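Site de Bridstead - Poste de pliage du linge
Fiche de contrôle 3358, tournée du mois d'août
Contrôle effectué par : Teodora Nikolaidis

1. Plan de travail
Table stable, pas de jeu dans les pieds : conforme
Surface sans arête vive ni écharde : conforme
Commentaire - Passer un chiffon avant la reprise, surtout côté panier.

2. Bac à linge
Poignées sans fissure : conforme
Bac vide, posé à gauche de l'opérateur : conforme 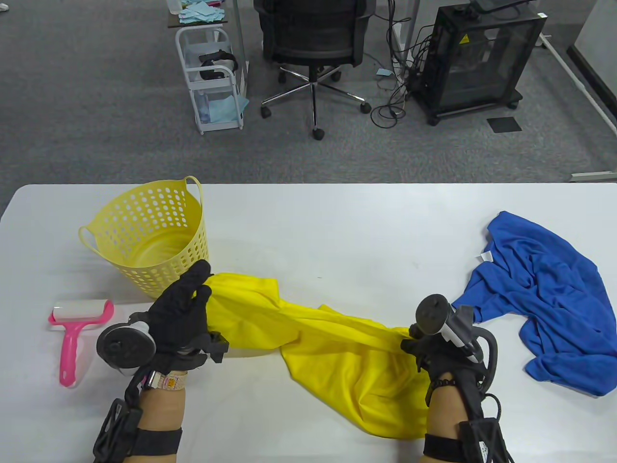 Point 2 - Panier jaune à gauche, maillot jaune en main, maillot bleu en attente à droite.

3. Manipulation des textiles
Pièces prises une par une : conforme
Tissu démêlé sans tirer sur les coutures : à surveiller
Commentaire - Les mailles fines se vrillent à la sortie du bac. Secouer la pièce une fois, puis la poser. Ne pas forcer sur l'encolure

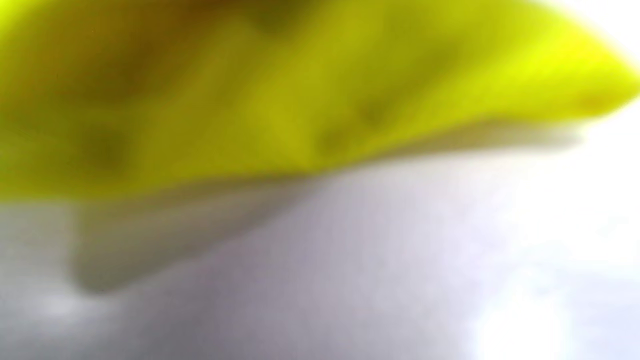

ni sur les ourlets, qui se détendent vite. Le lot Pritwood compte 58 pièces, prévoir environ 5 minutes de pause à mi-lot.

4. Mise à plat
Vêtement étalé avant le premier pli : conforme
Rouleau adhésif à portée de main : conforme
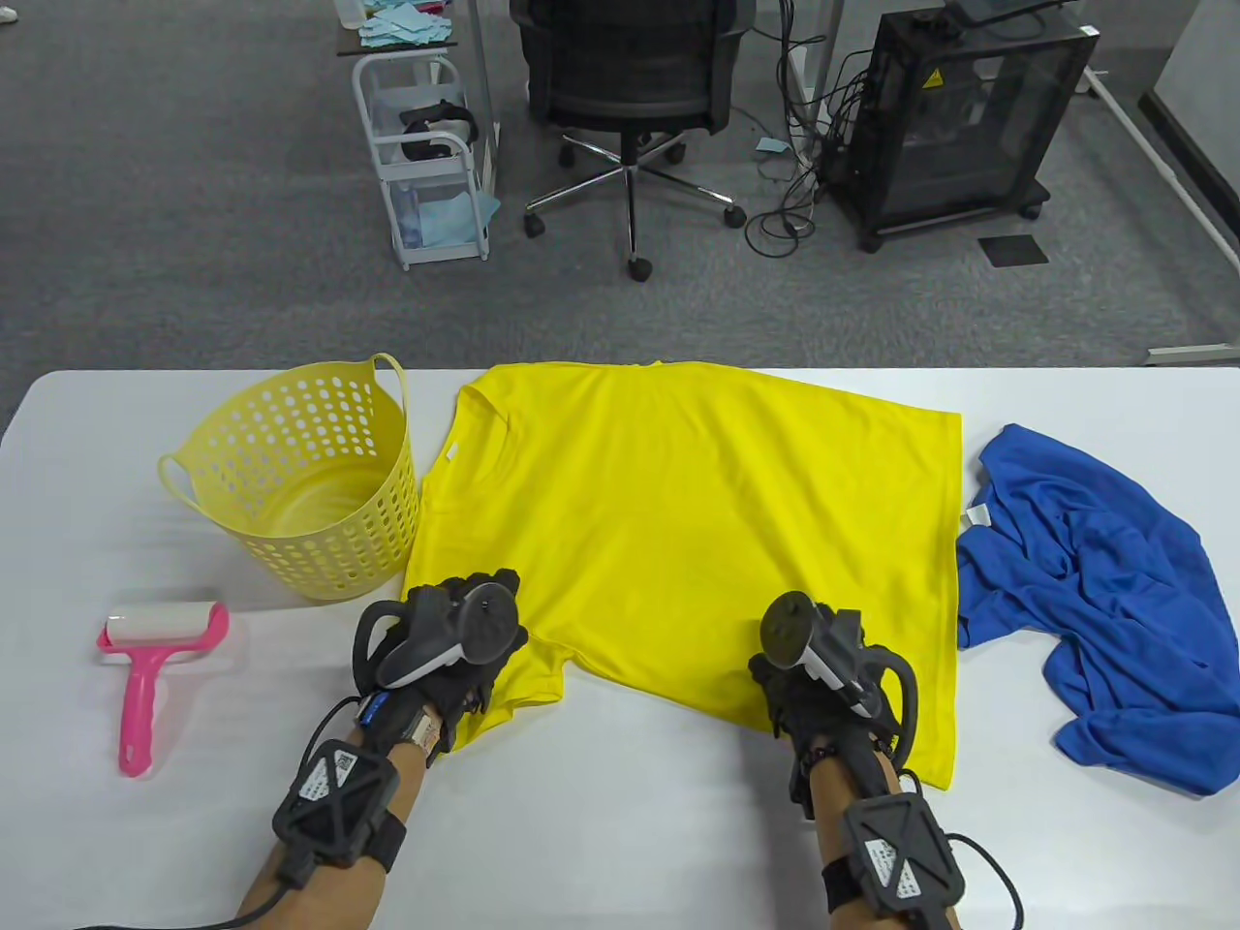
Point 4 - T-shirt jaune étalé face contre table, étiquette visible à l'encolure.

5. Sol et circulation
Sièges à roulettes éloignés du bord de la table : conforme
Câbles au sol : à regrouper le long du mur
Papiers au sol : à ramasser
Commentaire - Demande 329 transmise à Keskinen pour les passe-câbles. Prochain passage vendredi matin.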